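**Plusovus 叠衣项目 例会纪要(2022年2月)**

出席:采集组、硬件组、数据组,Lestivus 那边两位同事线上参加
记录:采集组轮值

会前先说了几句闲话,大家年后陆续回来,人总算齐了,主持人谢谢上周连着值班的几位。热水壶已经换了新的,旧的那只请不要再插电。

**一、夹爪自行闭合的事**

今天主要就谈这一件,所以记得细一些。上周在做T恤平铺的第22轮时,右手那只手持夹爪在扳机已经松开的情况下又合了一次,夹住了操作同事的食指。所幸戴着手套,力也不算大,指甲旁边红了一块,当天就消了。同事自己说不要紧,还想接着做完,带班的把人劝下来了,这一点会上一致觉得劝得对,也请以后都照这样办。随后整个工位停了25分钟,夹爪断电,布料原样留在台上没有动。
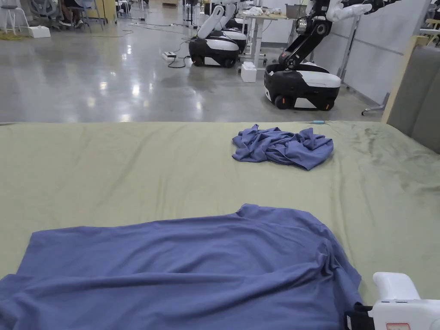
硬件组把当时的日志调出来,一行一行念给大家听(有点长,但值得)。扳机信号归零以后,控制板又收到一个很短的闭合指令,来源暂时只能追到线缆这一段。他们的猜测是手柄底部那根线在反复弯折后接触不良,松动时产生了一个假信号。用备用线试了一个下午没有复现,换回原来的线,轻轻拧着手柄,又出现了两次。这当然还不能算定论,Jarnby 的供货同事答应把同批线缆的测试记录发过来,我们收到再看。

数据组补充说,那一轮里有一小段开合数值和画面对不上,先打了标记,没有删,留着给硬件组对照。往前翻到去年11月的记录,也有一处类似的跳变,当时以为是同步误差,就放过去了。提到这里大家都有些懊恼,主持人说翻出来就好,以后看见对不上的数值先喊一声,哪怕最后什么事也没有。
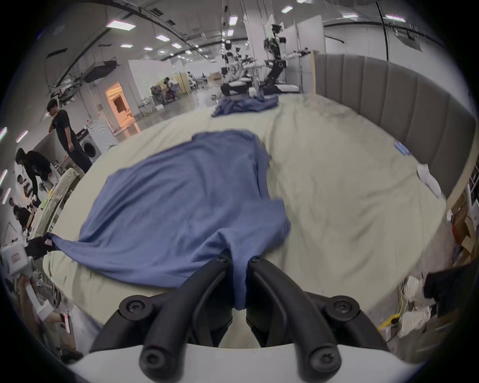
接下来谈机械部分。电气的毛病找到了方向,并不等于夹爪本身就没有问题,硬件组很坚持这一点。捏薄布的时候,手指要合得很紧才能提起一道窄窄的竖褶,长时间这样用,关节处难免有旷量。指节上那四颗黑色圆头螺丝,上面两颗,靠近根部两颗,都在经常受力的位置,过去只在每月保养时看一眼。有同事提议改成每次开工前用手摸一遍,再用小扳手试一下,讨论后通过。拧紧力度按 Lò 工位现行的那张表来,不要凭手感加力,上回滑丝就是这么来的。线上的同事问能不能点螺纹胶,硬件组说可以试一只,先别全上。
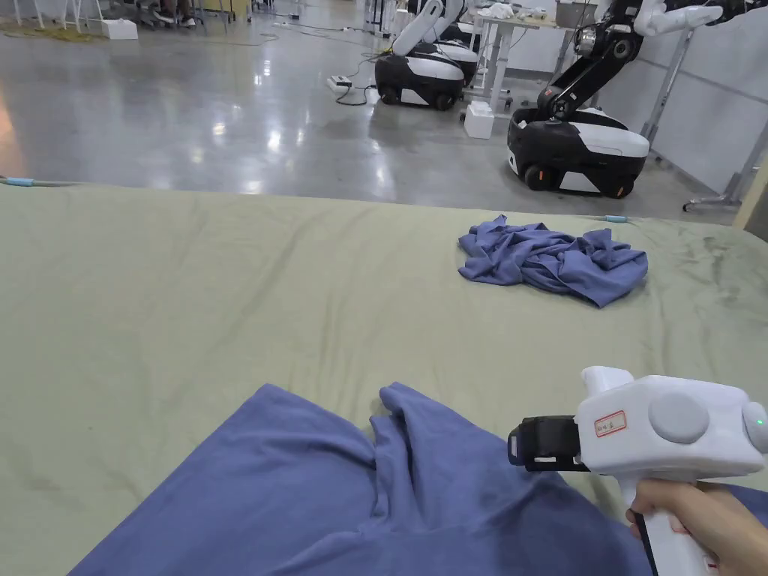

线缆还没有查清,这几天叠衣还能继续做吗?

可以继续,前提是用换过线的夹爪,并且两个人一组,一人操作,一人守着断电开关。没有换线的一律贴条停用,放回柜子下层,请不要因为赶进度又拿出来。数据组也表了态,这周的数量少一些没有关系,没有人会来催。

顺着这个话题又聊到换手的动作。两手各捏一角把衣服绷起来时,注意力多半在布上,容易把空着的手指伸到夹口前面去理褶子,上周那一下就是这样碰上的。带班同事讲得很实在:要理褶子,先把夹爪放到台面上,手离开扳机,再用手指去理。慢是慢一点,大家慢慢就习惯了。新来的同事请由老同事陪着做完头几轮,不懂就问,问几遍都不嫌多。 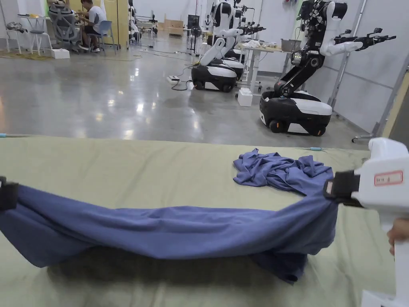 另有同事提出,现在断电开关离操作位偏远,伸手够不着,得迈一步。上周从喊停到断电中间有一点耽搁,大概也和这个有关系。硬件组会后去量一下走线,看能否挪到台边,挪之前由守开关的那位站过去。地面的线也顺便理一理,收工前把不用的插头拔掉。

**二、议定事项**

- 硬件组:把同批手柄线全部换下,旧线逐根编号留存,不要扔。
- 硬件组:选一只夹爪试点螺纹胶,下次例会讲讲结果。
- 采集组:开工检查单加上螺丝和扳机空放两项,打印出来贴在工位旁。
- 数据组:把11月那处跳变和上周这段放在一起比对,写个简短说明。
- 采集组:补填夹手记录。受伤的同事若之后觉得手指不舒服,请随时说,别硬撑。

**三、其他**

手套尺码一直偏大,想要小号的请在群里报一下,下周统一买。Lestivus 的同事问能否旁听硬件组的线缆复查,硬件组表示欢迎,时间另行通知。

下次例会仍在原来的会议室,线缆复查放在第一项谈。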